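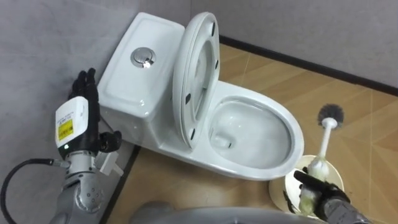 Fig. 1. One-piece toilet with two-part push button, seat and cover raised.

14 shares | 3 comments

Section 4. Setting up the Burkar dual-flush valve

The box says the valve fits any cistern. Treat that as a hope. It went straight into the one at Lulthorpe and needed its overflow pipe cut down at Korkham, so measure before you throw away the old one.

1. Turn off the isolating valve on the supply pipe. Flush, and hold the button down until the cistern has emptied as far as it will go.

2. Unscrew the button by hand and lift the lid straight up.

CAUTION: Cistern lids crack easily. Lay yours flat on a folded towel, well away from your feet.

3. Twist the old valve a quarter turn to the left and pull. If it won't budge, the base is probably a Mazza pattern and has to be changed as well. The box doesn't mention this either.

4. Wipe the seating and drop in the new valve. Turn until it clicks.

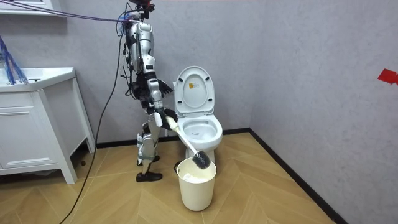
Do I need the sealing paste sold alongside the valve?
Leave it in the shop. The rubber washer makes the seal, and paste only gives grit something to stick to.

5. Set the overflow pipe below the button hole but above the water line marked inside the cistern.

6. Open the supply slowly and let the cistern fill. Wait 12 minutes, then look for a trickle at the back of the bowl. Dry toilet paper pressed against the china shows a leak sooner than your eyes will.

NOTE: The leaflet promises a saving of up to 60 litres a day. It doesn't say how many people live in the house or how often they go.

7. Try the small flush.

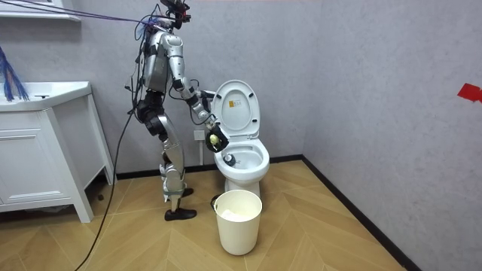

If it leaves paper behind, raise the float on the side of the valve by one notch and try again. Two notches is usually the limit. Past that you are using nearly as much water as the full flush, and the second button is there for decoration.

8. Refit the lid and screw the button down finger tight.

Comments (3)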